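Drundness Collectibles, product meeting minutes
March 2026
Posted by the Drundness office

1. Spring doll line. Pîrvu has confirmed 18 designs, down from 28. Resin heads stay. The fabric for the capes is still being quoted, and the sample from Punatport was judged too thin.
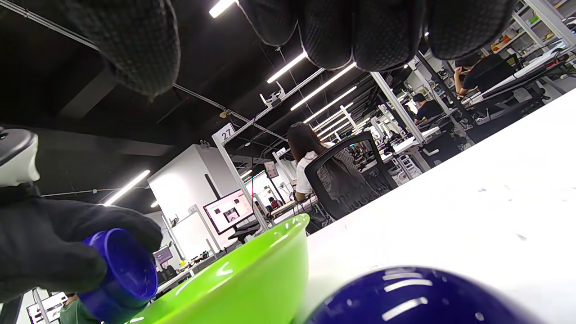 Stock of last year's witch figures stands at 3,262. Agreed to offer them to stores in cases of 40 until the end of May, with no returns.

2. Gift boxes. The new lid splits at the corners when stacked. Alness will send a heavier board. Certificates to go inside the lid, not under the stand.

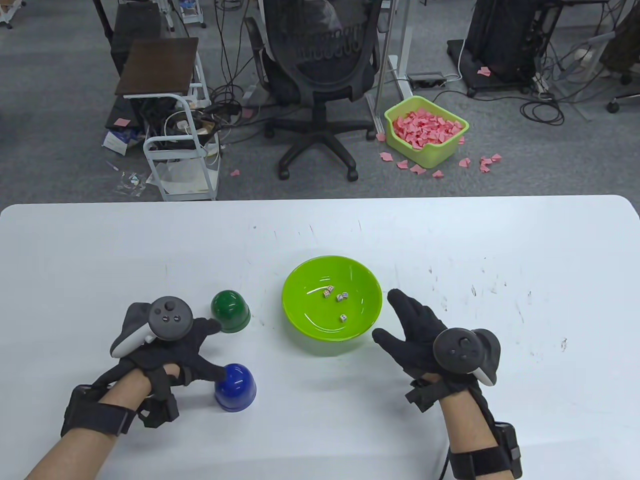

The Punatport shop asked that the certificate number also be printed on the outside, as customers keep opening boxes to check it. Agreed, if the label cost does not change.

3. Next meeting in May. Cape samples to be brought.

We use cookies to improve your visit. Accept | Settings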